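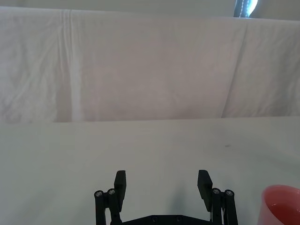
Brarnley opens orders for its Colley picnic and table range

12 tableware pieces in plain colours go to shops ahead of May

2020-02-12 - Brarnley has opened trade orders for Colley, a new range of cups, bowls and insulated bottles meant for kitchens, gardens and packed lunches. Shops that order now will have stock on their shelves in May.

The range has 12 pieces. They can be bought singly or as a boxed table set, and the colours have been kept to a small group so that a household can add to what it has without starting again. Pink and coral sit alongside white and cream. A grey was tried last year and dropped after buyers told the company it looked dull next to food.

The cups are plastic, with a rounded rim and a translucent finish on the outside. They stack, and a stack of six fits on a standard kitchen shelf. The bowls come in two sizes. The smaller is for cereal, soup or fruit and the larger is for serving salad or crisps.

Lụa Lưu, who leads design at Brarnley, said the starting point was the table at home.

"Most people already own too many cups, and very few of them go together," she said. "We put a white cloth on the table and kept taking things off it until what was left looked right. The pink cup was the first piece we agreed on. The bottle took much longer."

The bottle is a tall, upright design with rounded shoulders, an insulated body and a threaded metal neck. It is sold with a screw lid. Brarnley made 14 versions of the neck before settling on one, mainly because earlier threads were awkward to clean with an ordinary bottle brush.

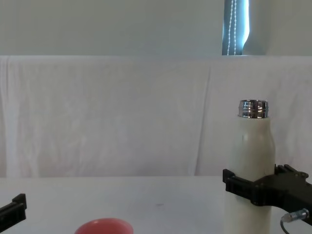 The Colley insulated bottle in white, shown without its lid, with a coral-pink bowl.

The company has also changed the way it packs its tableware. Colley boxes use folded card between the pieces and no plastic film. The outer carton is the same size for every set, so shops can stack mixed orders on one pallet. Care instructions are printed inside the lid of the box - there is no separate leaflet.

Cups and bowls can go in the dishwasher on the top rack. The bottle should be washed by hand and left to dry with the lid off.

Colley replaces the Druker range, which Brarnley has sold for nine years. Remaining Druker stock will be supplied until it runs out, and replacement lids for Druker bottles will stay on sale after that. Lids are not interchangeable between the two ranges.

A tea set named Ông, also designed by Lưu, is planned to follow. Details and prices will be given to stockists separately.

Brarnley supplies 345 independent shops, including kitchen shops, garden centres and farm shops. Existing stockists can order Colley through their usual account. New stockists should ask the trade desk for an account form and a price list. The minimum first order is one carton, and cartons can be mixed across cups and bowls. Bottles are packed on their own.

Ends

Notes to editors

Samples of the cup, small bowl and bottle can be lent to titles covering homeware, food or gardens. Please state which colour is needed when asking.

Interviews with Lụa Lưu can be arranged through the Brarnley press office.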